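25 de septiembre

Hoy he vuelto cansado del campo de Lostby. Perdimos 3 a 2 contra Stutwood y todavía me duele un poco, aunque yo solo miro desde la grada. El primer tiempo fue bueno. Después nuestro quarterback suplente lanzó dos intercepciones seguidas y el público se quedó muy callado.

Perdón, he escrito mal el resultado: fue 25 a 23. El 3 a 2 es la cuenta de partidos desde agosto, tres ganados y dos perdidos. Cuando tengo sueño mezclo los números en español.

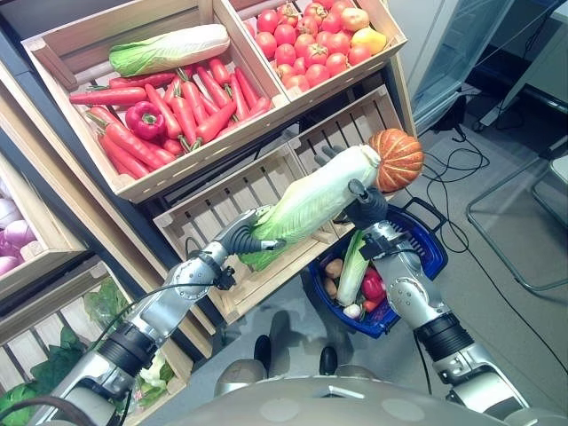 Col china y una calabaza pequeña.

Sigo pensando en la última jugada. Faltaban 5 yardas y el entrenador pidió una carrera por el centro -- yo habría lanzado a la esquina, porque el receptor alto estaba casi solo. En el autobús de Prinside todos discutían de lo mismo y entendí casi todo, lo cual me alegró más que el partido.

El próximo rival es Tekleab, fuera de casa. Dicen que su defensa es muy dura. Tengo que comprar el billete mañana, antes del trabajo, y lavar la bufanda.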